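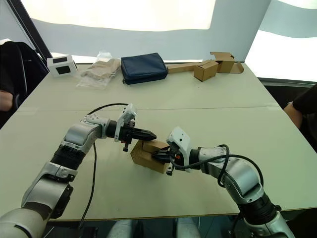
22 July 2023

So the big TV is finally up on the wall and I am wiped out! I went with the 58 inch Sorley in the end (the other one was on sale, but the stand looked cheap and I'd already measured for this one back in April). Getting it level took most of the morning. The bracket came with 4 bolts and no washers, so off I went to the store in my slippers.

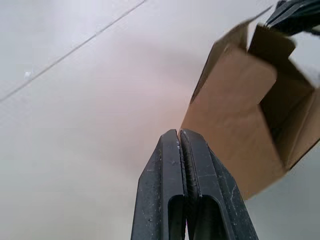
Black tips, scuffed and scratched

Then the soundbar. I love the Nullix, I really do, but the remote has one button for everything and I kept switching it to Bluetooth by mistake. Dialogue is so much clearer now, though. I watched the first half of an old cooking show just to hear people chop onions. 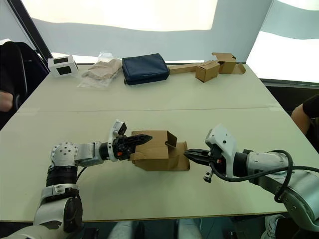

Cardboard box, partly folded

Spent $108 all together on the extras, mostly the long HDMI cable and the cord cover, which I still have to paint. The wall is cream and the cover is a very loud white. Maybe tomorrow.
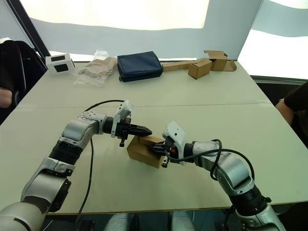 Gavrilă

Oh, and the Vevico streaming box wants yet another password! I typed it wrong three times with those little arrow keys and gave up for pizza. Movie night is still on, old speakers or new.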